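Wanted: one part-time packing and shipping helper for my little print shop
2 min read
Last updated May 2024

I sell art prints, postcards and old maps online under the name Tornovlow, and I need a second pair of hands! 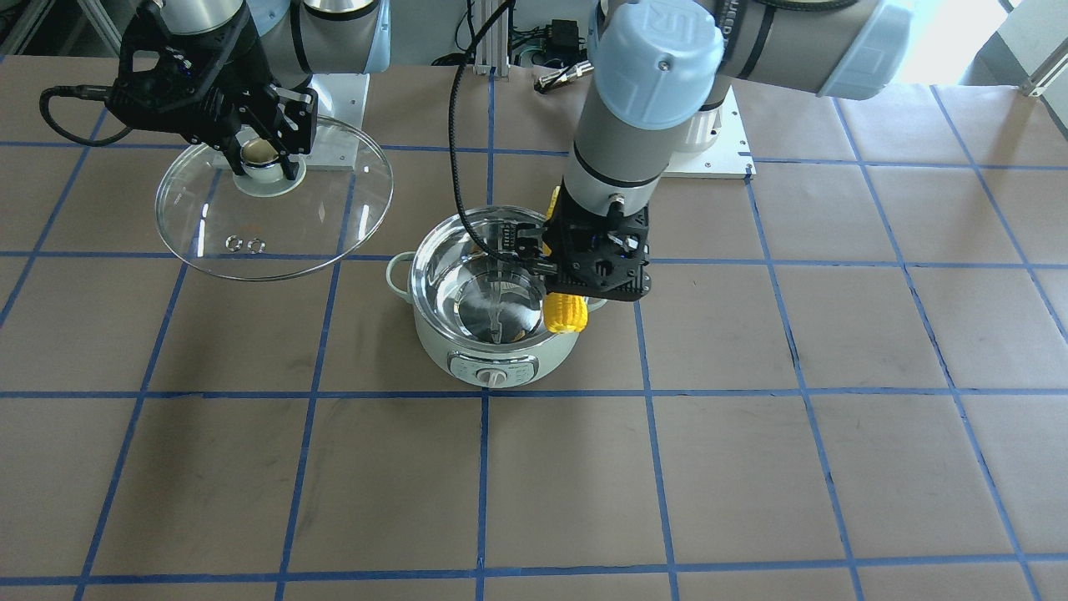

My sister keeps telling me I should have hired somebody a year ago, and she's right. Last August I packed 714 orders by myself and mailed two of them to each other's buyers (sorry again to the lady in Drummond who got a map of Portugal).

So I'm looking for a person who can come in 5 mornings a week, starting at 9. You'd be rolling prints into tubes, checking names against packing slips, printing labels and taking the tubs over to the post office. Pay is $18 an hour, paid every other Friday – sorry, every two weeks, my bank picks the day. The studio is upstairs in the old Prorkent building and the elevator is slow, so you'll mostly be using the stairs with boxes up to 40 pounds.

You don't need to have worked in a shop before. I care a lot more about neat handwriting, because every order gets a little note. If you've used Pitell for inventory, great, if not I'll show you and we can grumble about it together.

To apply, use the contact form and tell me a bit about yourself and which mornings are hard for you. No resume needed – a few lines is fine.

3 comments

mapleandtwine: Is this open to high school students for the summer?

Tornovlow: 18 and up for this one, but ask me again around the holidays!

inkyfingers33: Just sent mine in. My handwriting is better than my typing, I promise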